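House Rules for Teaching Robots to Fold

Rendmont, May. The rule book at Tasach is 16 pages long, stapled in one corner, and hangs from a hook by the door. Anyone who records a demonstration has to read it first and sign the last page. The company has been collecting examples of household work for robot training for three years, and Ciarán Phelan, who runs the collection floor, wrote most of the book himself.

"The first version was one page," he says. "It said to keep your hands steady and not to talk to people while recording. Then we tried to train on what we had."

What they had was 333 recordings of people folding clothes with hand-held grippers. The people were all good at folding, but they didn't fold in the same way. Some smoothed the cloth first and some never did. Some let go of a sleeve whenever they felt like it and grabbed it again. A machine that learns from examples copies all of that, and the first results were poor. Phelan kept 141 of the recordings and put the rest aside.

The second version of the book took two months to write. It sets out where the operator stands, how each session starts and ends, and what to do when something goes wrong in the middle. Operators are told to finish a bad fold if they can recover it in a natural way, and to stop if they can't. They aren't allowed to shake out a garment and start over in the same recording.

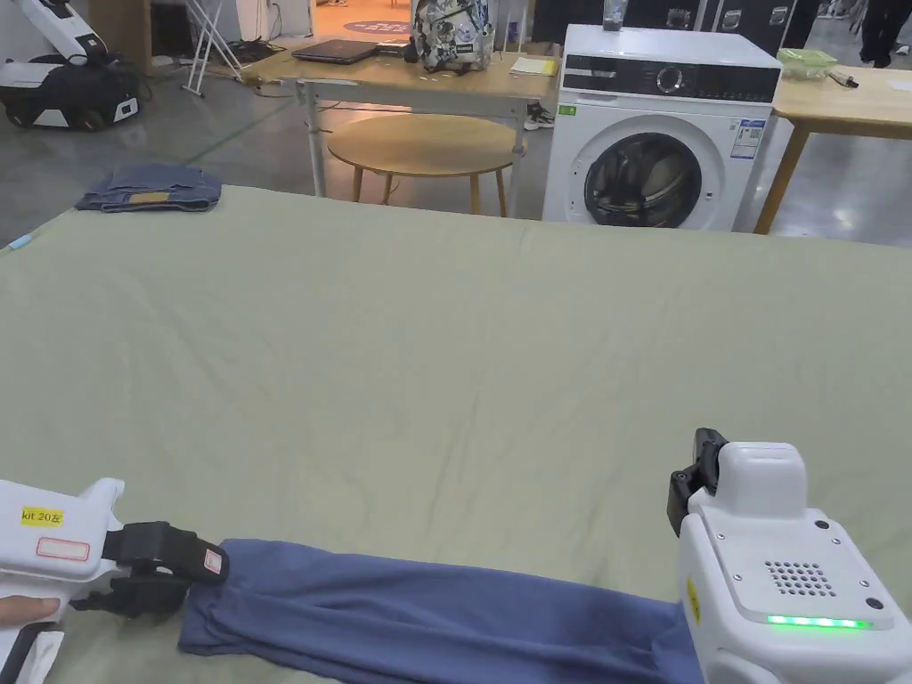

The longest chapter covers the work surface and the grippers, and it's the one new operators ask about most. A cover goes on the table before each garment is laid out, and it has to be a plain color that the clothes will stand out against. Blue trousers on pale green are fine. Blue on blue isn't. Wrinkles in the sheet are allowed, and Phelan fought for that one, on the grounds that no bed or table at home is perfectly flat. Each gripper must carry a label that can be read while it's in use, such as the small yellow one marked "kit 20左" on the white body of the left-hand unit. The last character means "left." If a pair gets split up, the data from both is held back until someone has checked which gripper was used on which side.

Grip comes next. The book asks for a pinch at the end of a folded band, with both grippers closed before either one lifts. Operators who are used to folding by hand tend to lead with their stronger side, and it takes them a few sessions to lose the habit.

Not everyone in the trade wants this much written down. Rüdiger Grube, who advises Timport on its warehouse robots, has read the Tasach book and thinks parts of it go too far. He would drop the rule on where to stand.

"People come in different heights," he says. "If you fix the feet, you get strange shoulders. I would fix the result and leave the body alone."

Phelan has heard this before and has given some ground. The standing mark is now a zone - one long step from side to side - and operators may shift inside it.

The two men agree on rest. Tasach limits a recording block to 40 minutes, and the break after it can't be traded for an early finish. Tired operators squeeze too hard, drop corners and hurry the last fold. Grube would write the same limit into any shared standard.

A shared standard is still some way off. Daly, a smaller firm that buys recordings from several suppliers, has asked for a common form listing the garment, the surface, the gripper pair and the operator's level of training. Tasach has sent in a draft. Timport wants a line added for failed attempts, and Phelan is now rewriting page nine to match.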